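The Ninth Figure

The Wusora Foundation for Collectible Arts regrets to inform its members of an irregularity in the spring release. The following account was prepared by Romain Hoarau, registrar, at the request of the board, and is entered into the record without amendment.

In March the Foundation received from the workshop of Deschamps a sealed series of vinyl figures known as the Pretik Set. The edition consisted of 2,183 boxes. Each box was to contain one of eight designs, assigned at random, and no mark on the outside was to indicate which. The contract was clear on both points. The artist, Aurélien Gautier, had signed it in green ink, as was his custom.

The first letter came from a member in good standing. She wrote that her figure was very handsome, that she had placed it on the shelf above her desk, and that it did not appear in the catalog. She enclosed a drawing. It showed a small seated creature with long ears and its hands over its eyes.

The registrar replied that no such design existed. He enclosed a copy of the catalog and thanked the member for her continued support.

By the end of the month the office had received 15 letters of the same kind. The drawings differed in skill, but all showed the same ears. In the later ones the hands had begun to come down. 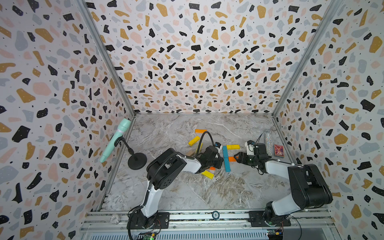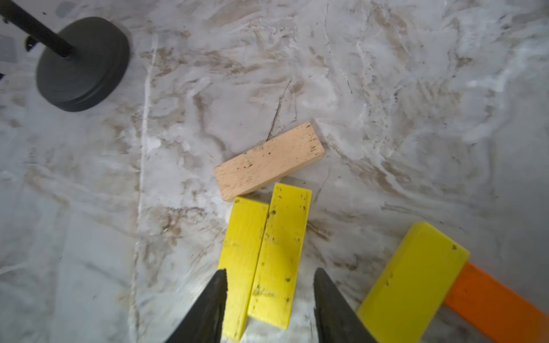
The registrar traveled to the workshop to inspect the molds. Mr. Gautier received him politely and laid out eight, in order, each wrapped in cloth. When asked about a ninth, he said that he had never carved one, and that the registrar was welcome to search. The search took most of an afternoon. On a high shelf, behind the glazes, the registrar found a master pattern of pale unpainted wood, speckled with small dark grain marks like the bar lying on the marble-patterned surface above the two yellow blocks. It had long ears. Its hands rested in its lap, and its eyes were open. Mr. Gautier looked at it for some time. He said that it resembled a toy his brother had owned, and that he would prefer not to hold it.

The pattern was brought back to the Foundation and locked in the cabinet in the east room. The carrier, Clitex, has confirmed that the parcel was weighed twice, at the workshop and at our door, and that the two weights did not agree. The Foundation has not pursued a claim.

The board considered a recall. Notices were sent to all buyers of record, offering a full refund or an exchange for any of the eight approved designs. A total of 1,414 replies were received. Many of the members had never opened their boxes and wished to keep them closed. Those who owned the ninth figure declined, with courtesy, in very nearly the same words. They wrote that it had settled in.

The catalog has accordingly been revised. The ninth design is listed without a title, at the artist's request, and its pose is given as variable. Members are asked not to send further drawings.

The registrar notes, for completeness, that the cabinet in the east room was opened for the annual inventory shortly after six in the evening. The pattern was in its place. It had turned to face the door, and it had raised one hand.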